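Short-let listings, tidied up: read me first

Hello, and thanks for opening the readme before the spreadsheet (I never do). This folder holds 207 listings for short-stay flats and rooms in Rollville, gathered from owners who were happy to send me their own wording. I let out a studio there myself, on the second floor above a locksmith, and I started the whole thing in October when I was trying to rewrite my own listing and wanted to see how other people talk about a sofa bed without making it sound like a punishment.

What's in the folder

listings.csv is the main file, one row per flat. notes.txt is my running diary of changes, and it is a mess. The old folder has the first version, which I keep only so that I can check things against it. Please don't use it for anything.

The columns

name – whatever the owner calls the place. Some are called three different things in the same paragraph, in which case I took the first.
area – the district, spelt the way the town map spells it. Lalell is the old quarter by the river and Esen is the newer bit up the hill. Owners on the border all claim to be in Lalell, and I've let them.
sleeps – the number the owner gives, sofa beds included.
floor – ground floor is 0. I had a long back and forth with Đức Khúc over this, as he'd put 1 for his and then had guests arriving with a pram and a good deal to say about the stairs.
lift – yes, no, or blank. Blank means the owner didn't mention it. I used to fill these in as "no" and then got two cross emails, so now they stay blank.
kitchen – full, small or none. See further down, this one is a swamp.
min_nights – the shortest stay in low season. Summer rules are in the text column if the owner gave them.
text – the full description as sent. I've left the typing mistakes in.
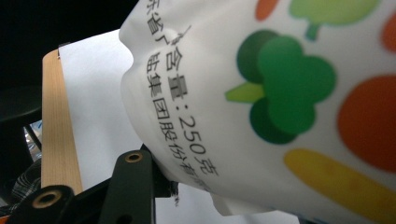 I should say that the text column is by far the best part. You get people who write four lines and a phone number, and then you get the lady with the roof terrace who goes on for a page and a half about the evening light and never says how many bedrooms there are (I rang her, it's one). If you want to use the data for looking at how people write, go straight there and ignore my columns completely.

How I collected it

I asked in person, mostly, and then by email. Van Wijk, the agency on the square, let me put a note up in their window and passed it round their owners, so a good chunk comes from them. In all I wrote to 232 owners. The ones who said no were all very nice about it. Every row is one owner saying yes to having their words shared, with the exact address and phone number taken out. If you spot one I've missed, tell me and I'll fix it the same evening!

The kitchen column

Right. "Fully equipped kitchen" turns up in 41 of the listings and it means anything from an oven and a dishwasher to two rings and a kettle on a shelf. I asked everybody the same question, which was whether you could cook a proper dinner for the number of people the flat sleeps. Yes went down as full, "well, pasta" went down as small. It's a rough measure and I'd love a better one. A microwave on its own counts as none, and I know that some of you disagree.

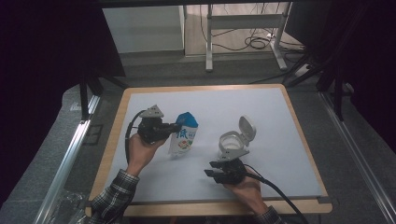

Milk carton with a blue top, on a pale board with a wooden border.

Known problems

Walking times are useless. Everyone is five minutes from the station, including the flats in Esen, where it's a solid half hour and uphill on the way home. I took that column out in version 2 and don't plan to bring it back.

There are no prices. I did collect them, but they changed faster than I could type, and a couple of owners weren't keen.

Accents in names may look odd if you open the file in an older spreadsheet program – choose UTF-8 when it asks and they should come out fine.

Three rows have a blank area. The owners are moving their listings to new flats and haven't told me where yet.

Using it

Help yourself. Teaching, research, rewriting your own listing, all fine by me. Please don't copy somebody's description word for word and stick it on your own flat, as it's a small town and they will notice. If you publish anything from it, a line saying where it came from would be lovely.

To do

Split "bathroom" into shower and bath
Ask Đức about his second flat
Check the two rows that both claim to be the top floor of the same building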